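The drawer of doom, and what came out of it

I finally did the drawer. You know the one. Every house has it, and ours has had it since we moved to Clakstead, which means it has had a good long time to fill up. It sits under the kitchen bench, second from the top, and for the past year or so you've had to slide a ruler in over the top to flatten things down before it would open at all. On the weekend the ruler snapped. So that was that.

My plan was to tip the whole lot out on the kitchen table and put back only what I could name and had used since Christmas. I'd got as far as tipping. Then I made a cup of tea and looked at it all for a bit, and then I made toast, and by the time I got going properly it was after ten in the morning and I'd lost the cool part of the day.

Things I found, in no sort of order: four birthday candles (used), the warranty card for a kettle we no longer own, a key that fits nothing, a key that fits the side gate which we'd been climbing over since May, a sachet of soy sauce that had gone hard, Allen keys, more Allen keys, a library card from when we lived in Italham, and enough rubber bands to restart the postal service. Also the good scissors! I have bought two pairs of good scissors to replace the good scissors, so we are now a household rich in scissors.

The batteries were the worst of it. Loose batteries, all sizes, and no way of telling the flat ones from the fresh ones just by looking. I went through them with the torch, one at a time, on off on off, and ended up with a jam jar of live ones and a freezer bag of dead ones for the collection bin at the Fashola shops. If you've got one of those little testers then good on you, I'm getting one.

Now, what I really wanted to write about was the sorting, because I've changed how I do it and I'm quite pleased with myself. I used to sort by what a thing was. Pens with pens, tape with tape, medicine with medicine. Sounds sensible. But then you go to wrap a parcel and you're up and down like a yo-yo, tape from here, pen from there, scissors from wherever the scissors have gone. So this time I sorted by job. Everything for posting a parcel goes together, even if it means there's a pen in there and another pen by the phone charger. Everything for going away for a night goes together. Everything for fixing a wobbly chair goes together. It does mean owning doubles of a few things, but as we've established, I already own doubles of everything, I just couldn't find them.

For the boxes I used what I had. Shoe boxes cut down, a couple of takeaway tubs, the lid off a biscuit tin. I did look at the drawer inserts at Buludside, and they had a lovely bamboo set, adjustable and everything, and then I saw it was $480 for the full kitchen and laughed out loud in the aisle. A woman with a trolley full of pot plants moved away from me. Shoe boxes are fine. I lined mine with leftover wrapping paper so they look a bit less like shoe boxes, and the glue stick had dried up (of course) so I used double-sided tape and it's holding so far.

A few things I learned, if you're about to tackle your own.

Take the drawer right out. I tried to wipe it in place and just pushed the crumbs to the back, where they joined the older crumbs. Out it comes, over the sink, good hard bang on the bottom. Mine had a layer of something back there that I think was once a cough lolly.

Put a proper cloth down on your table before you tip. I didn't, the first time, and I've got a scratch from one of those keys that I'm pretending is grain.

Don't read anything. I lost 12 minutes to a pizza menu from a shop that closed years ago, and I wasn't even hungry, I'd just had toast.

Have one bag for rubbish, one for the op shop and one for "belongs to someone else". That last one filled up fastest. I have three of my sister's hair clips, and a neighbour's casserole lid that can't possibly have fitted in that drawer and yet there it was.

And don't stop at lunch! I stopped at lunch. When I came back I'd gone off the whole idea and very nearly swept it all back in with my arm.

It took me until the middle of the afternoon in the end, with the radio on. The drawer opens with one finger now. I keep going past and opening it. My better half has been shown it twice and has run out of things to say, though he did notice that the takeaway menus were gone and wanted to know where he was supposed to look up the number for the Thai place. On the internet, my love, like everyone else.

The bathroom cupboard is next and I'm not looking forward to it one bit. I counted the half-used tubes of sunscreen through the open door and then shut the door again. There's a basket at the back I haven't pulled out since we painted, and the shelf above it is all travel-sized shampoo from motels. I don't even like motel shampoo. It makes my hair go like straw.

I'm also having second thoughts about where to draw the line with the bathroom stuff. If I stick with sorting by job, then the overnight kit wants its own toothpaste and its own cotton buds, and that's more doubles again. But I've driven back from the highway turn-off for a toothbrush before, so I reckon it's worth the shelf space. The parcel kit is easier, it's just packing tape and a pen that works, and the phone for looking up the postcode.

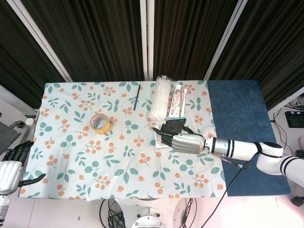
Anyway, the tape is the one thing I'd spend a bit more on. The cheap stuff splits down the middle and then you're there picking at the roll with your thumbnail, going round and round looking for the end. Fold the end under before you put it away. My mum used to stick a button on the end of hers, and I've gone back to doing the same, and there were plenty of buttons in the drawer to choose from. I'll report back once I've faced the sunscreen.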